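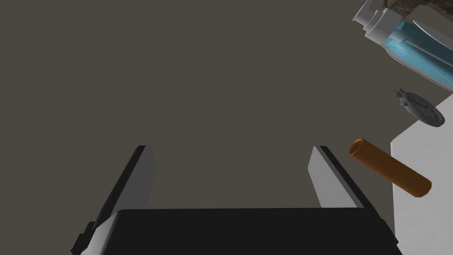
원고가 책이 되기까지

작가가 이야기의 마지막 문장을 쓰고 나면 책이 완성된 걸까요? 아직 아닙니다. 작가가 막 끝낸 글은 '원고'라고 부릅니다. 원고가 서점에 놓인 책이 되려면 여러 사람의 손을 거쳐야 하고, 시간도 꽤 걸립니다. 짧으면 몇 달, 길면 몇 년이 걸리기도 합니다.

이 글에서는 어린이 소설 한 권을 따라가 보겠습니다. 제목은 《바브홀름의 등대지기》이고, 글을 쓴 사람은 셰윗 찰라입니다. 책을 펴낸 곳은 에지구라는 작은 출판사입니다.

1. 원고를 보냅니다

셰윗 찰라는 소설을 다 쓴 뒤 출판사에 원고를 보냈습니다. 이렇게 작가가 출판사에 원고를 보내는 일을 '투고'라고 합니다. 반대로 출판사가 먼저 작가에게 글을 써 달라고 부탁할 때도 있습니다. 그것은 '청탁'이라고 합니다.

원고의 길이는 원고지로 셉니다. 원고지는 네모 칸이 그려진 종이인데, 보통 한 장에 글자를 200자까지 쓸 수 있습니다. 요즘은 대부분 컴퓨터로 글을 쓰지만 길이를 말할 때는 여전히 '원고지 몇 장'이라고 합니다. 띄어쓰기한 빈칸도 한 칸으로 칩니다. 셰윗 찰라가 처음 보낸 원고는 1138장이었습니다. 어린이 소설로는 꽤 긴 편입니다.

출판사에 온 원고가 모두 책이 되지는 않습니다. 그해 2월에 에지구 출판사에는 원고가 38편 들어왔고, 그 가운데 책으로 나온 것은 《바브홀름의 등대지기》 한 편입니다. 거절당한 원고가 꼭 나쁜 글이라는 뜻은 아닙니다. 출판사마다 내고 싶은 책의 종류가 다르고, 한 해에 만들 수 있는 책의 수도 정해져 있습니다. 한 출판사에서 거절당한 원고가 다른 출판사에서 나오는 일도 흔합니다.

2. 편집자가 읽습니다

원고를 고르고 책이 될 때까지 돌보는 사람을 '편집자'라고 합니다. 이 책의 편집자는 히웟 테쇼메입니다.

편집자는 원고를 여러 번 읽습니다. 처음에는 독자처럼 쭉 읽습니다. 재미있는지, 지루한 데는 없는지, 끝까지 읽고 싶은지를 봅니다. 두 번째부터는 연필을 들고 읽습니다. 그리고 작가에게 물어볼 것을 적어 둡니다.

히웟 테쇼메가 셰윗 찰라에게 보낸 편지에는 이런 질문이 있었습니다.

"3장에서 등대지기 할머니는 왼쪽 다리를 다쳤는데, 9장에서는 오른쪽 다리를 절어요. 어느 쪽이 맞을까요?"

"주인공이 섬에 온 지 사흘째라고 했는데, 밤이 네 번 지나갔어요."

"쌍둥이 형제가 꼭 둘 다 필요할까요? 한 명만 있어도 이야기가 될 것 같아요."

앞의 두 질문은 틀린 곳을 찾은 것입니다. 세 번째 질문은 조금 다릅니다. 틀린 것은 없지만 이야기가 더 나아질 수 있는지 묻는 질문입니다. 이런 질문에 정해진 답은 없습니다. 작가가 생각해 보고 바꿀 수도 있고, 그대로 둘 수도 있습니다. 셰윗 찰라는 쌍둥이를 그대로 두었습니다. 대신 동생이 편지를 훔치는 장면을 새로 써서, 두 사람이 서로 다르다는 것이 드러나게 했습니다.

3. 작가가 다시 씁니다

편집자의 편지를 받은 작가는 원고를 고칩니다. 한 번에 끝나는 일은 드뭅니다. 셰윗 찰라는 세 번 고쳐 썼습니다. 첫 번째에는 이야기의 순서를 바꾸었고, 두 번째에는 긴 설명을 줄였고, 세 번째에는 대화를 다듬었습니다.

줄이는 일은 쓰는 일만큼 어렵습니다. 처음 원고에는 등대의 역사를 설명하는 장이 따로 있었습니다. 작가는 그 부분을 쓰려고 책을 여러 권 읽었지만, 결국 장을 통째로 빼고 꼭 필요한 몇 문장만 할머니의 말 속에 넣었습니다.

4. 계약을 합니다

책을 내기로 하면 작가와 출판사는 약속을 글로 적습니다. 이것을 '출판 계약서'라고 합니다. 계약은 원고를 고치기 전에 할 때도 있고, 어느 정도 고친 다음에 할 때도 있습니다.

계약서에는 언제까지 책을 낼지, 작가에게 돈을 얼마나 줄지 같은 내용이 들어갑니다. 책이 팔릴 때마다 작가가 받는 돈을 '인세'라고 합니다. 책값의 일부를 정해진 비율로 받는 것입니다. 예를 들어 책값이 만 원이고 인세가 10퍼센트라면, 한 권에 천 원이 작가의 몫입니다. 그림이 많은 책이라면 그림 작가와 글 작가가 인세를 나누기도 합니다.

이야기를 쓴 사람은 그 이야기의 '저작권'을 가집니다. 저작권은 자기가 만든 작품을 다른 사람이 마음대로 베끼거나 팔지 못하게 하는 권리입니다. 출판사도 작가에게 허락을 받아야 책을 만들 수 있습니다. 여러분이 일기장에 쓴 이야기에도 저작권이 있습니다. 따로 신청하지 않아도 글을 쓰는 순간 생깁니다.

5. 맞춤법과 사실을 확인합니다

이야기가 정해지면 문장을 하나하나 살핍니다. 이 일을 '교정'과 '교열'이라고 합니다. 교정은 맞춤법이나 띄어쓰기처럼 틀린 글자를 바로잡는 일입니다. 교열은 문장이 어색하지 않은지, 내용이 서로 맞는지를 보는 일입니다. 실제로는 한 사람이 두 가지를 같이 할 때가 많습니다.

이 책의 교정은 베르하누 세윰이 맡았습니다. 그는 원고를 읽기 전에 표를 하나 만듭니다. 표에는 나오는 사람의 이름, 나이, 머리 모양, 사는 곳을 적습니다. 읽다가 표와 다른 내용이 나오면 표시를 합니다. 주인공의 고양이 이름이 '자르'였다가 '자루'로 바뀐 곳도 이 표 덕분에 찾았습니다.

종이에 표시할 때는 교정 부호를 씁니다. 띄어 쓰라는 표시, 붙여 쓰라는 표시, 글자를 빼라는 표시가 모두 다르게 생겼습니다. 국어 시간에 배운 적이 있을 것입니다. 교정을 한 번 보는 것을 '1교', 두 번째는 '2교', 세 번째는 '3교'라고 합니다. 세 번을 보아도 틀린 글자가 남는 일이 있습니다. 책에서 틀린 글자를 찾았다면 출판사에 알려 주세요. 다음에 책을 찍을 때 고칠 수 있습니다.

6. 책의 모양을 정합니다

글이 준비되는 동안 디자이너도 일을 합니다. 디자이너 게타추 틸라훈은 먼저 책의 크기를 정했습니다. 크기를 책 만드는 사람들은 '판형'이라고 부릅니다. 그림책은 판형이 큰 것이 많고, 소설은 한 손에 들 수 있는 것이 많습니다.

그다음에는 글자의 모양과 크기, 줄과 줄 사이의 간격, 종이 가장자리의 빈 곳을 정합니다. 가장자리의 빈 곳은 '여백'입니다. 여백이 너무 좁으면 책을 잡은 손가락이 글자를 가리고, 안쪽 여백이 좁으면 책을 활짝 펴야 글이 보입니다. 저학년이 읽는 책은 글자가 크고 줄 사이도 넓습니다.

표지는 가장 오래 걸리는 일 가운데 하나입니다. 그림은 베르하누 보갈레가 그렸습니다. 처음에는 등대를 크게 그린 그림과 고양이를 크게 그린 그림이 있었고, 출판사 사람들의 의견이 갈렸습니다. 결국 등대 계단에 고양이가 앉아 있는 그림을 새로 그렸습니다. 책 제목도 이때 바뀌었습니다. 원고일 때의 제목은 《불 켜는 사람》이었습니다.

책에는 표지 말고도 이름이 붙은 부분이 많습니다.

책등: 책을 책꽂이에 꽂았을 때 보이는 좁은 면입니다. 제목과 작가 이름이 적혀 있습니다.
책날개: 표지의 끝을 안으로 접어 넣은 부분입니다. 작가 소개가 자주 들어갑니다.
면지: 표지를 넘기면 나오는, 글이 없는 종이입니다. 표지와 속을 이어 줍니다.
차례: 어느 이야기가 몇 쪽에 있는지 알려 줍니다.
판권면: 책을 언제, 누가, 어디에서 만들었는지 적은 곳입니다. 책의 맨 앞이나 맨 뒤에 있습니다.

판권면에는 ISBN이라는 번호도 있습니다. '국제 표준 도서 번호'라는 뜻이고, 숫자 열세 개로 되어 있습니다. 제목이 같은 책이 여러 권 있어도 이 번호는 서로 다릅니다. 서점에서 책을 주문할 때 이 번호를 알려 주면 헷갈리지 않습니다.

7. 인쇄하고 묶습니다

모든 준비가 끝나면 파일을 인쇄소로 보냅니다. 책은 한 쪽씩 따로 찍지 않습니다. 큰 종이 한 장의 앞뒤에 여러 쪽을 한꺼번에 찍고, 그 종이를 접은 다음 자릅니다. 종이 한 장에 열여섯 쪽이 들어가는 경우가 많습니다.

집에서도 비슷하게 해 볼 수 있습니다. 종이 한 장을 반으로 접고, 다시 반으로 접어 보세요. 접은 채로 앞에서부터 쪽 번호를 1부터 8까지 씁니다. 안쪽은 살짝 벌려서 쓰면 됩니다. 종이를 펼치면 숫자의 순서가 뒤섞여 있고, 어떤 숫자는 거꾸로 서 있을 것입니다. 인쇄할 때는 이렇게 접었을 때 순서가 맞도록 쪽을 배치합니다.

접은 종이 묶음을 순서대로 모으고 표지를 붙이는 일을 '제본'이라고 합니다. 풀로 붙이는 방법도 있고 실로 꿰매는 방법도 있습니다. 실로 꿰맨 책은 잘 펴지고 튼튼하지만 돈과 시간이 더 듭니다.

처음 찍은 책을 '초판 1쇄'라고 합니다. 책이 다 팔려서 같은 내용으로 다시 찍으면 '2쇄'가 됩니다. 내용을 많이 고쳐서 새로 내면 '개정판'이라고 합니다. 집에 있는 책의 판권면을 펴 보면 그 책이 몇 쇄인지 알 수 있습니다.

8. 독자에게 갑니다

다 만든 책은 창고로 갔다가 서점과 도서관으로 나갑니다. 《바브홀름의 등대지기》 초판 1쇄 가운데 약 400권은 도서관으로 갔습니다. 나머지는 동네 서점과 인터넷 서점에서 팔았습니다.

출판사는 책을 알리는 일도 합니다. 신문이나 잡지에 책을 보내고, 작가가 독자를 만나는 자리를 마련합니다. 책을 읽은 사람이 느낀 점을 글로 써서 다른 사람에게 알려 주는 것도 책이 퍼지는 데 도움이 됩니다.

이 책이 나온 뒤 셰윗 찰라는 어린이들에게서 편지를 42통 받았습니다. 가장 많았던 질문은 고양이가 나중에 어떻게 되었느냐는 것이었습니다. 작가는 지금 다음 책을 쓰고 있고, 고양이가 다시 나올지는 정하지 않았다고 합니다.

해 보기

집이나 교실에 있는 책을 한 권 골라 판권면을 찾아보세요. 그리고 다음을 공책에 적어 봅시다.

책을 쓴 사람의 이름
편집한 사람의 이름
디자인한 사람의 이름
처음 나온 해
몇 판 몇 쇄인지

외국에서 온 책이라면 옮긴이, 곧 번역한 사람의 이름도 있습니다. 원래 제목이 함께 적혀 있는 책도 있으니, 우리말 제목과 뜻이 같은지 사전을 찾아 비교해 보세요.

낱말 풀이

원고: 책으로 만들기 전의 글
투고: 작가가 출판사에 원고를 보내는 일
편집자: 원고를 고르고 다듬어 책으로 만드는 사람
인세: 책이 팔릴 때 작가가 받는 돈
판형: 책의 크기
제본: 인쇄한 종이를 묶어 책으로 만드는 일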